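How to Oil and Care for a Light Wood Tabletop

I love a pale wood table. The way the grain changes through the day, the way it feels under your forearms when you sit down with coffee, all of it! Mine gets used for homework, bread dough, board games and a fair amount of elbow leaning, and it still looks great with a little care twice a year. If you've been putting this off, pick an afternoon and go for it. You'll be so pleased.

First, find out what finish you have

Put a few drops of water on a spot that gets a lot of use and leave it for 10 minutes. If the water sits up in beads, you have either a sealed finish (varnish, lacquer) or an oiled one that's still in good shape, and you can skip straight to the cleaning step. If it soaks in and leaves a dark patch, the wood is thirsty. The patch will fade as it dries.

Don't oil over varnish. It can't get in, so it sits on top and stays sticky for days. I did this to a side table once and ended up wiping it down with mineral spirits and muttering.

What you'll need

A soft brush or vacuum attachment
Dish soap and warm water
Sandpaper, 180 and 240 grit
A clear oil made for furniture
At least 2 lint-free cloths (old T-shirts are perfect)
Gloves

Clean it

Brush off the crumbs, then wipe the whole top with a well wrung-out cloth and a tiny bit of soap. Wipe again with plain water and dry it right away. Now let it sit overnight. I know, I know, you want to get going, but damp wood won't take oil evenly.

Sand lightly

Start with the 180 and always go with the grain. You're just knocking down raised fibers and dull spots, so let the paper do the work. Switch to 240 for a last pass, then vacuum up every bit of dust. If your table has a veneer, use only the 240 and go very gently, especially near the corners.

Look at the top from a low angle as you go, with a window or lamp on the far side. Scratches and missed patches that are invisible from straight above jump right out.
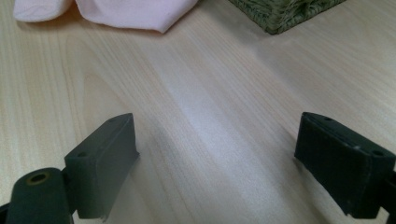

Once you're happy with the feel of it, run your palm over the whole thing one more time. Your hand will catch rough spots your eyes don't.

Oil it

Test on the underside first, because even clear oil warms up the color of light wood a bit. Then pour a small puddle, spread it thin with a cloth, and work in long strokes along the grain. Wait as long as the can says, and wipe off everything that hasn't soaked in. Everything! Leftover oil is what makes a table tacky.

Let it dry fully and do a second thin coat if it still looks patchy.

Please be careful with the used cloths. Oily rags can heat up and catch fire on their own, so lay them flat outside to dry, away from anything that burns, and never toss them in a pile.

Day to day

Wipe up spills quickly, use a trivet under hot pans, and move your fruit bowl now and then so the wood ages evenly. I do my next round in April, when I can leave the windows open.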